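Looking after a pale wooden kitchen table

Posted Thursday, June 15, 2023 by Atieno Lyimo

A bare wooden table needs a bit more attention than one with a cloth on it, but not much more. Ours gets used for breakfast, sewing, homework and filling storage tubs, and it shows. These are the things I do to it through the year.
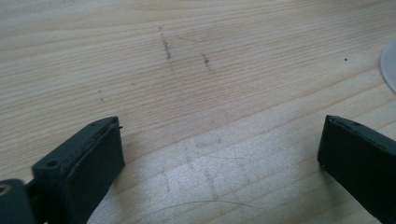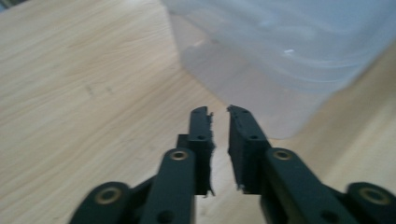 Clear it properly first. Wiping round things leaves a tide line, and after a few months you can see where the fruit bowl lives. Put everything on a chair or the worktop, then brush the crumbs off with a dry cloth. Crumbs under a damp cloth act like grit.

Daily wipe

Warm water, a small drop of washing-up liquid, and a cloth wrung out until it stops dripping. Go along the grain. Dry straight away with a tea towel. I don't use spray cleaners on bare wood, as the ones I have tried left it sticky, and anything with bleach in it will take the colour out in patches.

Smudges and greasy marks

Look at the table from low down with the window in front of you. Smudges you can't see from above will show up as dull or shiny patches. Most come off with the daily wipe done twice. If one stays, leave a little bicarbonate of soda mixed to a paste on it for a few minutes, then wipe off and dry. Try it on the underside first if your table is dark or stained.

Scuffs from tubs and boxes

Plastic containers do more harm than you would think. The base picks up grit from the floor or the cupboard shelf, and then somebody slides it across to make room. Lift them. Wipe the bottom before it goes on the table, particularly if it has been in the shed.

To deal with a light scuff:

Clean the area and let it dry overnight.
Rub along the grain with a soft pencil eraser. This shifts a surprising number of pale marks that are only plastic rubbed on to the wood.
If it is still there, use fine sandpaper wrapped round a cork block. I start with 200 grit. Kheri Muli, who taught the evening class I went to, had us feather the edges out well past the mark so you don't end up with a dip.
Wipe off the dust and put on a thin coat of oil.

Don't go coarser than you need. I once used 80 on a ring mark and spent the rest of the weekend getting rid of the scratches. If the table is veneered, leave the sandpaper in the drawer, or you may go straight through.

Water rings

A white ring is usually damp caught in the finish, and a lot of them fade on their own in a day or two. If not, put a dry cotton cloth over it and pass a warm iron across with no steam, a few seconds at a time, lifting the cloth to check. Black marks have gone deeper and need sanding, or a chopping board kept over them.

Oiling

I oil in spring and again in July when the windows can be open. You need less than you think. Pour a little on a lint-free rag, work it in along the grain, leave it for as long as the tin says, then rub off every bit that hasn't soaked in. Oil left sitting on top goes tacky and collects fluff. Check that the oil is meant for kitchen surfaces. Keep things off the table until the next day.

Rags with oil on them can heat up and catch fire if they are left in a heap. Lay them flat outside to dry before they go in the bin.

Using it for sorting

If you tip out a drawer or a button tin on the table, put an old towel down first. It stops small things rolling and saves the surface from screws. Translucent tubs are worth having for this sort of job, as you can tell more or less what is in them without taking the lid off. I still label mine on the short end, which is the side facing out in the cupboard.

Felt pads

Stick them under lamps, bowls and anything heavy that gets moved. Check them every so often, because once a pad has picked up grit it scratches as badly as the bare base did. A pack of 14 does our kitchen with a couple over for the chairs.

Next month: the bread bin, and what to do about a drawer that sticks in wet weather.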